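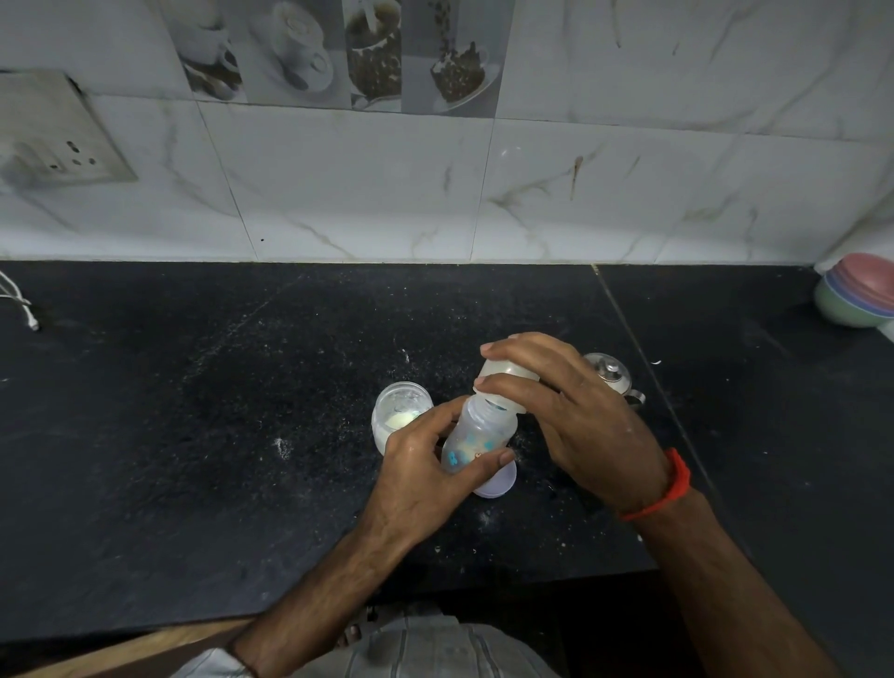 Attachment 1: bottle task, collar held over the neck, shorter bottle standing to the left.

Ticket: Lila gives the held-object label to the wrong bottle
Project: Homa, kitchen tasks
Site: Flurnmont
Opened by: Despina Husar
Opened: October 16, 2026
Status: Solved, one point left open

Description of the problem

In the bottle assembly episodes Lila puts the track "object in left hand" on the bottle that is standing on the counter. The bottle which is really in the hand gets no track, or gets one for a few moments and then loses it. The attached still is from one of the bad episodes. In it the left hand is around the middle of the printed bottle, and the label was on the other one, with the milk in it.

I noticed it when I was checking a batch of 25 episodes before release. The task text was correct in all of them and the hands were found well. Only the object track is wrong. If we train with this, the model will learn that the left hand holds something beside it, so I stopped the batch and did not send it to Petrenko.

Expected: the track follows the bottle in the hand from first touch until it is put down.
Seen: the track goes to the shorter bottle and stays there.

What I tried

1. Ran the labelling again with the same settings. Same result, so it is not a random fault.

2. Checked the time offset between the video and the hand positions. The offset is 2 frames, inside the limit. I corrected it anyway and ran again. No change.

3. Raised the contrast before labelling. My idea was that clear plastic on dark stone is difficult for the detector. The outline of the held bottle became a little better, but the label still went to the wrong one.

4. Looked at the scores. The standing bottle has nothing in front of it and gets a high score as "bottle". The held one is covered by the fingers on the front side, so its score falls below the threshold and it is removed from the list. After that the contact step looks for the nearest object to the left hand, and the shorter bottle is just beside the thumb. So the contact step does what it was told, with a list that is missing one object.

5. Lowered the detection threshold for this task only. Now both bottles stay in the list and the track goes to the correct one in 23 of the 25 episodes. I am happy with this, but there is a side effect: the shiny lid of the steel pot at the back was sometimes detected as a bottle too. It is far from the left hand so it does not disturb the contact step. I filtered it out by distance.

Reply from Petrenko support

Thank you for the clear report. We can confirm the behaviour in step 4. The contact step should not fall back to the nearest object when the hand is closed around something it cannot name. Please set the fallback to "unknown" in the task file. An episode with "unknown" goes to manual review and is not labelled by guessing.

Despina Husar

I set the fallback and ran the batch again. The two remaining episodes now come out as "unknown" and I labelled them by hand. The complete set for this task is 260 episodes, and I have started the new run on all of them with the lower threshold. The old labels are kept in a separate folder, please do not use them.

Still open

The action name. Our list has "attach collar" and "remove collar", and a short cut where the collar is just above the neck can be either one. Lila chooses "attach" each time. For now I make the cuts longer, so that the reviewer sees the collar before and after. A proper rule is needed before November, when the other kitchen tasks come in and the set grows to 2,000 episodes.

I leave the ticket open for this point only.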